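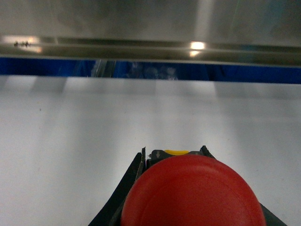 The short got its second festival screening on Saturday, at Lurbridge this time. It was in the morning animation block, third from the end, between a stop-motion piece with a fox and a very loud student film from Brinitz. The room holds 100 and it looked mostly full from where I was sitting, which was behind a pillar.

The projection was darker than I'm used to. The whole cave sequence went to mud and you couldn't make out the grandmother's hands at all, so I'm going to lift the levels on that section before the next copy goes out. The sound was fine. People laughed at the goat, and a kid asked out loud where the boat went.

There was a short Q&A afterward. I got asked how many drawings are in it. The answer is a bit over 2,000, all on paper, scanned on the old flatbed at home. I also got asked if I would do it on paper again and I said no, then changed my mind on the train.

Zabala are putting out a small run of the artbook, 100 copies, with the color scripts and some of the backgrounds that got cut. I signed off on the proofs last night. The blues are still a little green but I can live with that.

Next up is Prorkutberg in February. They want a subtitle file and a new still by the end of this week, and the only stills I have are the same 3 everyone has already used. I'll pull something from the harbor scene.

My scanner has started leaving a thin line down the left side of everything — if anyone has fixed this on an older flatbed, leave a comment. I've cleaned the glass twice.

Posted 10 November 2025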